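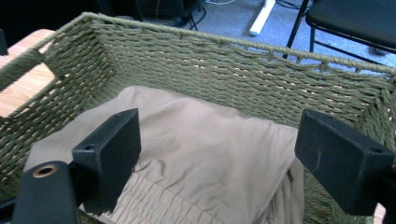
What should be checked on a hand-held gripper before a session starts?
The fixings, the pads and the opening, in that order, and the result goes in the log before anyone picks up an item.

Chapter 4
Good practice with soft goods

Cloth is harder to handle consistently than boxes or bottles. It folds over itself, hides its own edges and rarely lies the same way twice. A rule written for rigid items will often leave the operator guessing, and two operators will guess differently. This chapter sets out the working rules used at the Sodcombe and Caltcombe sites, as revised by Khalil Shboul in September.

You should have read the section on pad wear in Chapter 3. The terms "pad", "finger" and "opening" keep the meanings given there.

4.1 Before the session
Check that every screw is tight and that the pad faces are clean. Open and close the gripper fully 5 times. If it sticks, take it out of use and label it. Do not swap pads between grippers.

4.2 Baskets and other open containers
Approach from above with the jaws open. Keep clear of woven sides and handle openings, where a finger can catch. Take hold of one fold of cloth and lift slowly. If the container moves with the cloth, lower the cloth, release it and record a failed lift.

4.3 Breaks
No operator works for longer than 60 minutes without a break. The Dabbas form has a box for the start and end of each break, and both must be filled in by the operator in person.

Exercise 9 at the end of the chapter uses a blank copy of the form.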